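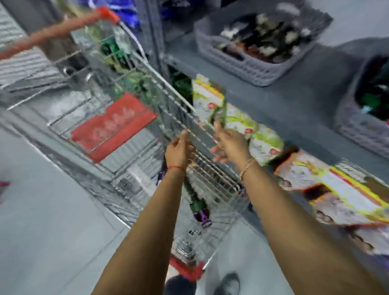

News > Village > December round-up

Buchanan Hall hardship parcels

Parcels go out again on 18 December 2018 from the side door of Buchanan Hall. We packed 70 in November and expect a few more this time. Tins, tea, soap and toothpaste are all welcome - no glass jars please.

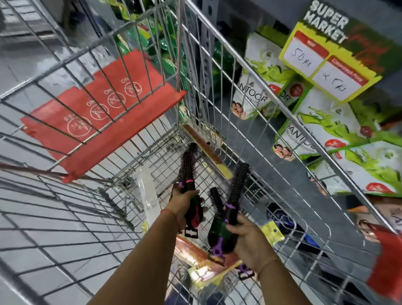 The raffle made £600, and Keir Dow has put it towards the heating fund. Archie Farquharson still needs 4 drivers for the Clumotitz road end, where the bus no longer stops after 6. Leave your name at the hall or ring him in the evening.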